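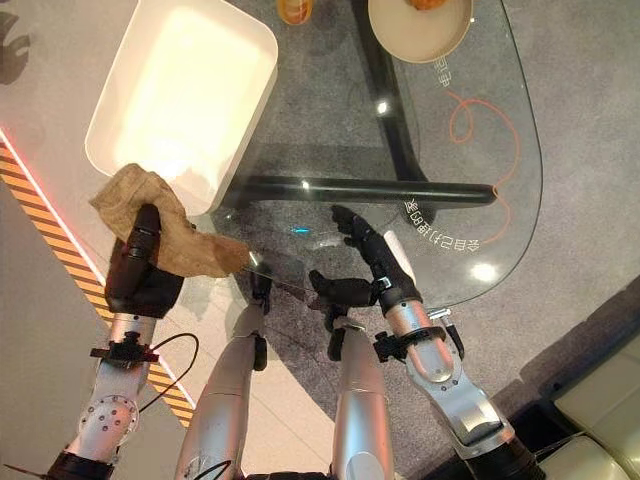
Mabli Maddocks reckons I've been doing glass tables wrong all my life and that a dry cloth is all they need, no spray at all. I have my doubts.

A crumpled tan cloth on clear glass looks the part, I'll give her that. But what about fingerprints? What about jam?

Last November I paid for the Rokard glass cloths. Pack of 3, "lint free". Left fluff along every edge of our table. Binned two, the other does the bike.

Then the spray people say spray, wait 50 seconds, buff. Who is timing this? I wiped one half straight off and waited on the other half. Same table.

Rhydian Llewellyn swears by vinegar and newspaper. Our kitchen smelt like a chip shop until bedtime and I had ink on my cuffs.

What does help, grudgingly: take everything off first. Trays, cups, lids, the lot. I used to wipe round them and wonder where the rings came from.

So fine, Mabli — dry cloth, clear table, four days. If it's still smeary when the sun comes in at breakfast I'm going back to warm water and a tea towel.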